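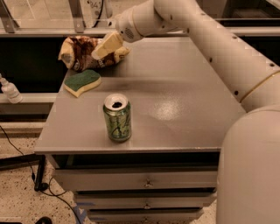
Reading time: 3 minutes

What Is It Made Of? Can, Sponge, Snack Bag
Surska Science Pages, Explainer 19

A drink can, a kitchen sponge and a snack bag often end up on the same surface after a break. Each has a different job, and each is made from materials that suit that job. Knowing the materials helps you decide where each item goes when the surface is cleared.

The can

The green can is made of aluminum. Aluminum is a metal that is light and does not rust the way iron does. A drink can has very thin walls. A full, sealed can feels stiff because the contents push outward on the walls. Once it is opened, the pressure drops and the sides are much easier to dent.

The lid is a separate piece of metal. It is thicker than the walls and is joined to them by folding the two edges together and pressing them tight. This joint is called a seam. The opening in the lid starts as a scored line, meaning a line where the metal has been made thinner. Lifting the tab pushes on the metal inside the line, and the line tears.

The inside of a drink can has a thin coating. The coating keeps the drink from touching the metal.

The sponge

A scrub sponge has two layers. The yellow layer is foam, a material full of small spaces called pores. Water moves into the pores and stays there until the foam is squeezed. The green layer is a scouring pad, a mat of tangled fibers. Scouring pads often contain tiny hard grains as well. The rough surface scrapes off food that has dried onto a dish.

A material that wears away another material by rubbing is called an abrasive. Abrasives can scratch. Use the foam side on shiny or painted surfaces and keep the scouring side for tougher dishes.

Not all sponges are rectangles. A curved outline can be easier to hold, and a narrow end fits into corners.

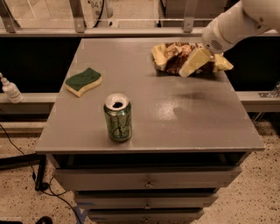 Sponge, opened can and crumpled snack bag on a gray cabinet top.

The snack bag

Many snack bags are made of plastic film in several layers. One layer carries the printing. Another blocks air and moisture, which would make the food soft or stale. In many bags the blocking layer is plastic with an extremely thin coat of aluminum on it.

Film bends easily and holds some of its creases, so a crushed bag stays wrinkled and sticks out in several directions. The layers are bonded together and are hard to separate. For this reason many towns do not accept snack bags with other recycling.

Where does each item go?

Can: empty it, then place it in the container your town uses for metal. Do not put your fingers inside the opening. The edge may be sharp.

Snack bag: shake the crumbs into the trash. Put the bag in the trash too, unless a store near you collects plastic film.

Sponge: rinse it, squeeze it and stand it where air can reach it. Throw it away when it smells or falls apart.

Words to know

Abrasive: a material that wears away another by rubbing.
Film: a thin, flexible sheet.
Pore: a small space inside a material.
Seam: a joint between two edges.

Next explainer: How Drawers Slide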